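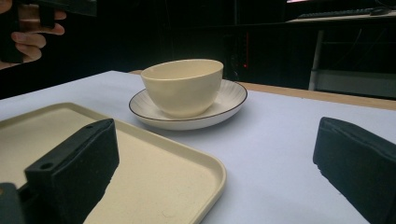
Print this page | E-mail this page

Collecting demonstrations, part two: notes to go with the lab session
Sabina Polák
Handout revised August 2, 2018

Last time we got as far as the question of what one example is, and I said I'd come back to it with crockery. So, crockery! For the Gasen exercise your whole world is a bowl, a saucer and a tray. The learner should end up able to take the bowl off the saucer and set it down on the tray. You will show it how, many times over, with the hand-held grippers.

An example (I'll say "episode" from now on, because the Wulton scripts do) starts when both grippers are open and clear of the dishes, and it stops when the bowl is standing on the tray and you've let go. Everything in between counts, including the wobbly bits. If you miss the rim and have to go in again, keep going and finish – that's a perfectly good episode and I'd like to have it. If you drop the bowl, stop recording and mark the episode as failed. Please don't delete it.

A few things I ask of everybody:

Move the tray and the saucer a little between episodes. People are terribly tidy, and left alone they put everything back exactly where it was, and then the model learns one spot on one table. Last October we trained on 1,231 episodes from the Tiserura set and the policy went straight for the place where the bowl usually stood, whether or not there was a bowl there. I was so proud of that dataset, too.

Keep the speed even. You're much quicker than the arm that will have to copy you, so go at the pace you'd use carrying soup.

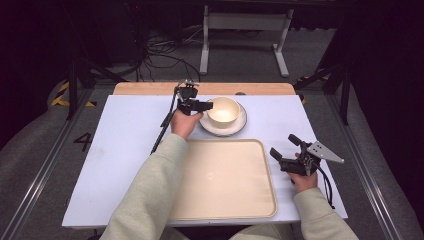
Use both hands, even when one would do. The second gripper can steady the saucer or simply wait over the other side of the table, and waiting is something the learner has to see as well. Students often let the idle hand drift out of view while they concentrate on the busy one, and when we line up the two wrist streams afterward there's a long stretch of floor in one of them.

Mind the cables. Let them run away from the dishes before you start recording, and if one slides across the tray halfway through, write it in the log and carry on.

How many do we need? Each pair records up to 2,000 over the term, in blocks of 14 with a break after each block. Take the break! Grip gets sloppy well before you notice it, and I can usually spot the tired episodes from the finger-width plot alone (we'll look at some of those plots next week, bring your own if you have them by then).

Labels are short. Write which hand lifted, whether the bowl ended up on the tray, and anything odd. "Fine" is a label I can't use.

Reading for next time: Leitner notes, chapter 3, the section on covering the start positions. Skip the proof unless you like proofs. Do try the small problem at the end of it, with the bowl allowed to start anywhere on the saucer, and work out which positions your own first block left out.

We use cookies to remember your settings on this site. Accept | More information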